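Search stories Go

Back to Povurberg

Ekrem Kurtuluş had been awake since before the gulls, and he was so happy he put salt in his coffee and drank half of it anyway.

Today was the day of the Dell! He had been saying it to himself for a week, going up and down the stairs, brushing his teeth, waiting for the bus on Ospina Street. The old tower had come up from his sister's cellar in Skonden in the back of a bread van, wrapped in a picnic blanket. It was black and heavy and smelled like potatoes, and somewhere inside it was Povurberg.

Povurberg was a city. It had a river with too many bridges, a tram that ran only downhill, and a king who sold umbrellas. Ekrem and his sister had built it in a game called Skekska the winter he was sixteen and she was eleven, taking turns on one squeaky chair, and they had kept at it right through to May, when the computer gave one long beep and quit. By the game's own calendar they were on day 303. He remembered that because there was going to be a parade.

"You're going to be disappointed," his sister had told him on the phone.

"I'm going to be the mayor!" said Ekrem.

"I was the mayor. You were in charge of drains."

It was true, he had been in charge of drains, and he had loved them. He could still draw the whole system under the fish market from memory, including the bit that flooded.

So now the parts were out in the bright room with the corrugated wall, where the morning came in sideways through the window and made everything look newer than it was. He bent down close to see the processor. He'd had no idea they were so handsome! He had expected something like a postage stamp with legs, and what he got was a little square of silver with faint printing on it, sitting in its place like a ring in a jeweler's tray.

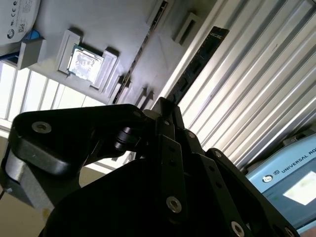

The processor in its nest between two gray blocks.

"That's you, is it?" he said to it. "You did the trams?"

He liked to think so. Every tram in Povurberg, every umbrella the king ever sold, had gone through that silver square as a sum. It made him want to apologize for the time they had put in eleven thousand ducks just to see what would happen (what happened was ducks, very slowly, all night long).

His phone rang and it was his sister again.

"Well?"

"It's in pieces," said Ekrem. "It's wonderful. Did you know there's a socket with a sort of gate on it? Like a lock on a canal! We should have had one by the fish market."

"We did have one by the fish market. You forgot to connect it."

He heard her sit down. He heard a kettle too, and knew she had decided to stay on the line, whatever she might say about having a hundred things to do. He set the phone on the windowsill with the speaker turned up.

"Tell me what it looks like," she said.
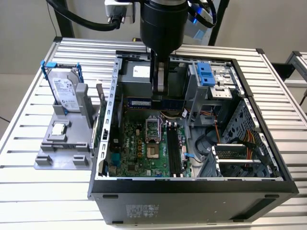 Povurberg had started with a single street, he reminded her, and the street had been hers, a straight one with a bakery at each end. She said of course it was straight, a street ought to know where it's going. So he told her what was inside the tower as if it were a town, since that was how it looked to him with the side panel gone: a green district in the middle with an empty square waiting for its town hall, and a cluster of yellow houses just below it. Red, yellow and orange wires went wandering off on the right like roads laid out by somebody in love. There was even a bright blue module, the memory, up by the northern edge of the green, and he told her that one was the library. "And the drive?" she asked, very casually, and he told her it was standing up straight in the tray next door with its blue caddy on, looking like a passenger waiting for a train.

She laughed, and then she was quiet for a bit.

"That's the one it's on," she said.

"That's the one it's on," said Ekrem.

The drive was where all the risk was. Everything else could be swapped for something out of a box, but there was only one Povurberg. He had read the forums until his eyes crossed, and a man there with a parrot for a picture had written 196 words on why a drive that has slept that long may not care to wake up. Ekrem had read all of them twice. Then he had gone out and bought a cake, because whichever way the day went there ought to be cake.

"What kind?" said his sister.

"Walnut."

"I could be there by four."

"You said you had a hundred things!"

"I had 71 and they're all boring. Don't turn it on without me."

He promised. It was an awful promise, the hardest he had made in years, and he was delighted to have made it. He washed two plates. He found the good forks. He went out and came back in to see whether the room looked welcoming from the door, and it did, it looked splendid, with the long silver table and the black tower lying on its side in the light.

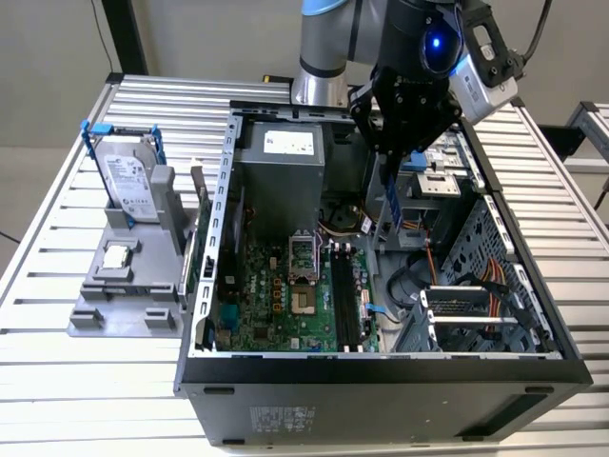 She came at ten past four with her coat buttoned wrong and a paper bag under her arm. In the bag was a roll of graph paper, soft as cloth along the folds, and when she opened it on the floor there was the whole city in two colors of pencil, her streets in red and his drains in blue underneath.

"You kept it!"

"It was in with the potatoes."

They got down on their knees and went over it from the umbrella palace to the tram sheds. She put her finger on the fish market. He had forgotten how small his handwriting used to be, and how sure of itself. Right beside the canal lock he had written CONNECT THIS, with three lines under it.

"If it won't start," she said, "we've still got this. We could build it over again."

"With the lock connected."

"With the lock connected, and I'm still the mayor."

"And if it does start?"

She looked up at the tower. She had the same face she used to have on the squeaky chair, when it was her turn and she hadn't decided yet where to put the bakery.

"Then we're about to hold a parade," she said. "Is there any cake?"

There was a great deal of cake. They ate it standing up, too excited to sit, and dropped walnuts on the royal gardens. When the last of the pieces was home and the cable was in the wall, they argued over who should press the button, and in the end they did it together, her thumb on top of his, and both of them held their breath and listened for the beep.

16 comments

© 27 Nov 2023 | Contact | Back to top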